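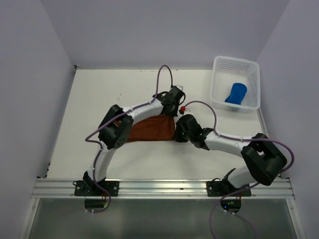
Figure 9.1 A piece of rust-brown cloth held up over a white table, its lower edge sagging.

Textbooks > Cloth and Care > Chapter 9
Search this book Go
Last updated: November

9 Folding, Hanging and the Trouble with Corners

I learned to fold on a kitchen table in Plandow, and I was dreadful at it! My tea towels came out like badly wrapped fish. What I hadn't grasped (and it took me years) is that most of folding happens before you make a single crease, while the cloth is still up in the air and you're deciding where to hold it.

Take another look at Figure 9.1. Cloth sags wherever it isn't held, and that dip along the bottom is the thing we'll be working with for the whole of this chapter. Grab a napkin and try it yourself – pinch it at two corners, then slide one hand halfway down the side and watch the hem change shape. Lovely, isn't it?

We'll start with small squares, move on to pillowcases, and finish with the fitted sheet, which I still grumble about. You'll need a clear table and 2 cloths of different weights. I use a cotton one and a heavy linen from Pimentel that I've had for ages, but anything in the cupboard will do. If you skipped the part on grain and stretch, pop back to page 71 first. The drape tables are on page 352.

9.1 Finding the corners

Lay your lighter cloth flat and smooth it out from the middle with both palms.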